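Care of the Two-Arm Cell: Notes on the Gripper

Sep 1, 2026

The cell known in our workshop as Faltero has now completed 1,328 cycles since it was recommissioned in May. It consists of two arms on a shared base, one carrying a two-finger gripper and the other a fixed tool head. The notes that follow set out how the gripper side is looked after. They are published for colleagues who have recently taken on similar equipment and have asked for our routine.

Inspection takes place every 20 operating hours. Power is isolated at the cabinet and the air line is vented before any guard is opened. The fingers are moved by hand through their full travel, and any roughness at the hinges is entered in the log. Fasteners are checked against the torque sheet kept in the Stellero binder. A screw that turns before reaching its mark is removed, cleaned and refitted with fresh thread compound.

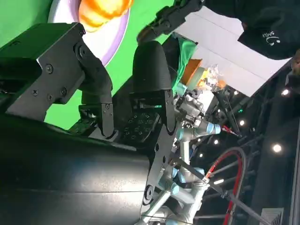 Contact surfaces receive the most attention in our routine, as grip faults in this cell have usually started there. The finger pads are wiped with a lint-free cloth and left to dry fully. The dark pad between the bases of the two fingers, with its grid of small square bumps, is treated separately. Dust settles in the channels of the grid, and a soft brush drawn along the rows and then across them will lift it. Solvent must not be used on this part. We damaged one pad in that manner during the first season and waited two weeks for another.

After cleaning, the wrist is returned to its zero position and the gripper is closed on a gauge block 2 cm wide. The reading is compared with the value recorded at the last service. If they disagree, the closing test is repeated once before any adjustment is made to the bracket.

Cable routing on the second arm is the outstanding item. The present arrangement allows too little slack when that arm is folded, and a revised clip layout has been drawn up. Parts have been ordered through Cho Supply and will be fitted at the next scheduled shutdown.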